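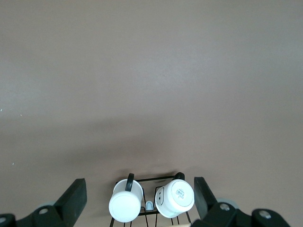 Subject: Re: wrist-only vs. wrist plus overhead, mug rack task
From: Imani Okafor
To: adix-manip list

Replying to the list because two people also asked me this off-list.

> In the October results table the wrist-only policy beats the
> two-camera one on the mug rack. We see the opposite here with
> nearly the same code. Did you change the crop, or is it
> something about the demos? Also, how many demos is that row?
> – Furesgate group

The crop is the same for both rows: none. We tried cropping out the gripper early on and it hurt, so the fingers stay in view. As best we can tell the policy uses them as a fixed reference for how far it is from the rack.

The row was trained on 407 demos. Of those, 58 start close in, with the rack already between the open fingers. The rest start from the home pose. When I drop the close starts and retrain, wrist-only falls behind the two-camera policy, same as yours. So I think it's the demos. If all of yours begin at home, try adding close starts before you touch anything else.

Two things about the setup that may matter. The mugs are white with black handles and the rack is thin black wire, so the handle and the top rod are nearly the same color where they meet. The overhead view has very few pixels there. The tabletop is plain, and I would not expect these numbers to hold on a cluttered one. We haven't run that.

On failures: out of 23 misses I went through by hand, most were the finger touching the rack on the way down – not a bad grasp. The Ruiz-Ortega loss weighting was on for all runs. I turned it off for one seed and saw no difference worth reporting, but one seed is one seed.

The table has 3 seeds per row. I agree with the earlier comment that this is thin, and I'll run more when the Plalum nodes free up. Please don't cite the gap between the two rows until then. The ordering has held on every seed so far, the size of the gap has not.

Config files are in the usual place under mug_rack. The list of close-start episodes is a plain text file in the same folder, one ID per line.

Imani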